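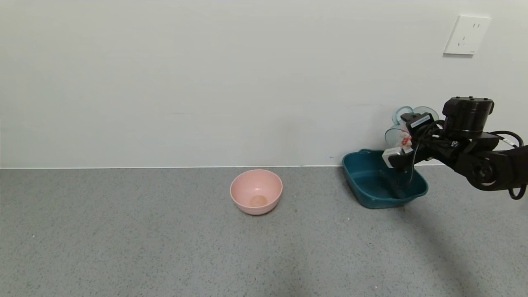
Domestic robotics › Washing-up and tidying

Chore robots (washing-up)

A chore robot is a machine meant to do the jobs you and I put off after tea: clearing cups, rinsing bowls, folding towels. I look after this entry, and the question I get asked most is whether they can do the work yet. My short answer is a bit, slowly, and with someone standing by.

The job

Take a cup and a basin. A person picks up the cup without looking, but for an arm it's a string of small puzzles. Where is the rim? Which way is the cup lying? How hard can I squeeze? See-through plastic is the worst of the lot, as cameras tend to look straight through it and pick up whatever is behind. A clear cup held sideways over a teal basin, with a pink bowl standing next to it on the floor, is a fair sample of what these arms get asked to handle.

Bowls bring their own bother. A flared rim gives the gripper something to pinch, but it can tip the whole thing if the fingers come in too low – and then you've got leftovers on the floor.

How well it goes

The best record I know of is the Dredham trial, run by Idrisa Shemweta one December. Her arm made 460 attempts at moving a cup or bowl into a basin and managed 280 of them without help. Clear cups did worst by a long way. A later run at Trarncombe used 158 attempts and only opaque crockery, so I wouldn't put the two side by side, though people do!

Neither trial did any scrubbing. Moving a dish and getting it clean are separate jobs, and the second one needs a feel for stuck-on food that I haven't seen a gripper show.

On the shop floor

Works canteens are a kinder place to start. The Szilágyi tray line at Braltville uses 2 arms and one shape of cup, always set down the same way up, and it gets through a lunch service with a member of staff nearby. My kitchen has odd mugs, a wonky bowl and a cat, so I'm still doing my own washing-up.

See also: Grippers; Dishwashers; Clear objects and cameras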